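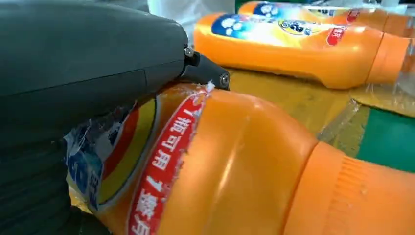
## How Plastic Gets Its Color

Most plastic has no bright color when it is first made. It is clear, milky, or a dull yellowish white. The color is added later, before the plastic is shaped. This page explains what is added, how it is mixed in, and why some colors fade.

## Pigments and dyes

Two kinds of material are used to color plastic.

A **dye** dissolves. Its tiny parts spread out one by one, the way sugar spreads through tea. Plastic colored with dye can stay see-through.

A **pigment** does not dissolve. It is a very fine powder, and each grain stays a grain. The grains block and scatter light, so plastic with plenty of pigment is hard to see through. A pigment grain is far too small to feel between your fingers.

## Why orange looks orange

White light is a mixture of all the colors in a rainbow. When it lands on an orange object, the pigment absorbs most of the blue light. Red, orange, and some yellow light bounce back out. Your eye collects the light that bounces back, and your brain names it orange.

A shiny surface also reflects some light before that light ever reaches the pigment. This part keeps the color of the lamp or the sky. It is the reason a glossy orange bottle has white spots on it.

## Mixing the color in

Loose powder is messy and hard to spread evenly. Factories often buy it already packed into small plastic beads called **masterbatch**. These beads hold a lot of pigment. A small amount is added to a large amount of plain beads.

At the Slanina works in Climholm, one batch is made like this:

1. Plain beads are weighed. A batch is 271 kilograms.
2. Color beads are weighed separately. Orange needs 6 kilograms.
3. Both kinds are tipped into a drum and tumbled for 14 minutes.
4. The mixture goes into a heated tube with a large screw inside. The screw turns, and the beads melt and blend.
5. The melted plastic is sent to a mold.

Detlef Kuhlmann checks color at the works. He presses a flat sample from each batch and compares it with a standard sample under three lamps: one like daylight, one like a store, and one like a living room. Two samples can match under one lamp and differ under another. This effect has a long name, **metamerism** (meh-TAM-er-izm).

## Why colors fade

Sunlight contains ultraviolet light, which we cannot see. It carries enough energy to break apart some pigments and dyes. A broken pigment no longer absorbs the same light, so the color changes. Dyes usually fade faster than pigments.

## Words to know

- **Absorb:** to take in
- **Masterbatch:** beads with a lot of pigment in them
- **Mold:** a hollow shape that gives plastic its form
- **Ultraviolet:** light with more energy than violet light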